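Atness Care Parcels: where we are at the end of August

Hi Amber,

You asked for a page on how the grant is going, so here goes, and sorry in advance if it rambles a bit (you know me by now!). The short version is that we're on track with the parcels, a bit behind on the storage, and I have one favor to ask about the Ploden money.

Parcels first, because that's the fun part. We've sent out 872 since the grant started, and the target for the whole year is 2000, so with the fall rush still to come I feel pretty good about it. September is always huge for us. Families get placed in temporary housing right before school starts and they arrive with next to nothing, and the phone goes from quiet to nonstop in a couple of days.

The big change this quarter is what goes in the adult parcels. We used to send soap, shampoo, a toothbrush and that was it. Then we put a little card in each one asking what people would have liked, and the cards came back full of things we'd never thought of! Hair ties. Nail clippers. Decent deodorant. And lots and lots of people asked for makeup, especially women going to job interviews. So we've been taking in unopened cosmetics and sorting them at home until the new shelves are up.
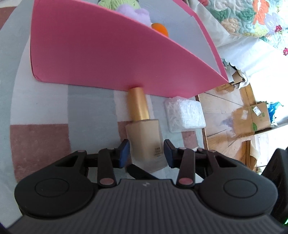 Sorting cosmetics at home, August.

The storage is the part I'm less happy about. The unit at Teoh was supposed to be ready in June and the landlord kept finding new things wrong with the wiring. We finally have keys, the lights work, and the shelves are on order from Lulent. They've quoted me six weeks, which I don't love. Until then everything lives in spare bedrooms, and mine is getting hard to walk through.

Money! We've spent less than planned on rent (see above, no unit, no rent) and more than planned on postage, which went up again in July. The two don't quite cancel out. Full numbers are in the spreadsheet I sent over separately, and the postage tab is the one to look at. I put the old rate and the new one side by side so you can see what happened.

Now the favor. We have $300 left on the Ploden line that was meant for printed flyers. We've hardly used any flyers this year, everyone finds us through the school counselors or the housing office. Could we move it over to postage? If you need a proper letter for that I'm happy to write one, just tell me who it goes to.

Next up: get the shelves in, move everything out of the bedrooms, and start a separate teen parcel, which the counselors have been asking for since spring. I've got a draft list for that and I'd love your thoughts on it when you have a minute. Mornings before ten are best if you'd like to call.

Thanks so much for all of it, and talk soon!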